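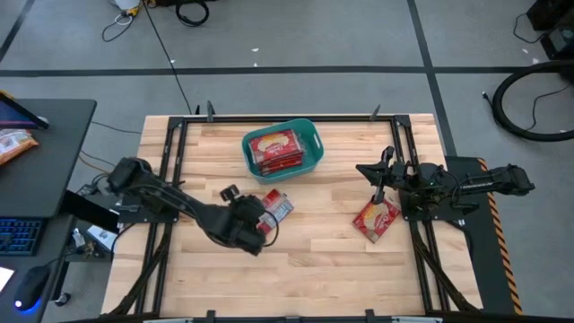
Chapter 3
Gathering Examples

Think back to how you learned to tie a shoelace. Somebody probably explained it, but the explaining did very little. What helped was watching hands do it slowly, then having a go yourself, again and again, until the loops stayed put. Robots that learn from examples are in much the same position, and this chapter is about finding them good ones!

In Chapter 2 we met the policy, the part of the system that takes in what the cameras see and decides how the arms should move next. We treated its training examples as if they had simply arrived one morning in a tidy folder. Now we get to make them, and I think it's the most absorbing part of the whole subject.

Our running task is packing snacks. Two arms work over a table, there are red packets to handle, and there is a teal basket for them to go in. A child of four could manage it, yet look how much is tucked away inside. Which arm should go for which packet? Where should the fingers close on something soft and slippery? What should one arm do while the other is crossing the middle of the table?

Each full attempt at the task, from the first movement to the last, is called an episode. The Brilska set, which we use in the exercises, holds 206 episodes recorded over one November. The larger Wikulard set has 1585 and covers several kinds of packet. You may be surprised to learn that we begin with the smaller one. It was recorded with great care, and its notes tell you what the person guiding the arms was trying to do each time (a real treat when you are hunting for the cause of an odd habit).

Variety matters as well. If every packet starts flat and square to the table, the learner has little to go on when one is lying at an angle. So we turn them, shift them, and let them rest against each other in the basket. Section 3.2 gives a simple way of planning these changes before a session, and Section 3.4 looks at fumbled grasps, which are often well worth keeping.

Before you read on, set a timer and pack a few items into a box using only a finger and thumb of each hand. Write down every small choice you notice yourself making. Keep the list handy, as we shall need it in Section 3.1.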